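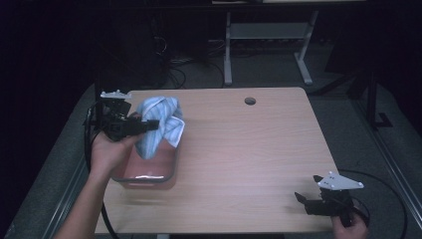 I gave up on the dryer in March. It still runs, but the last power bill came to 144 dollars and I wanted to see how much of that was laundry.

The rack I bought is a Prostlow, the folding kind with 8 rails. It holds one full load if the socks go on the ends. Shirts go on hangers from the shower rod. Sheets are the hard part. I fold them over two rails and turn them before bed, and they are dry by morning unless it rains.

Towels come out stiff. I tried vinegar in the rinse and could not tell the difference. Shaking them hard before hanging helps a little. After a week I stopped minding.

The bill for the next month was 104 dollars. Some of that is the weather, so I am not claiming all forty for the rack. I will look again in winter, when the heat is on and the air inside is dry.

I also wash less than I used to. Jeans get worn four or five times now. The bath mat still goes in the dryer, on low, once every couple of weeks.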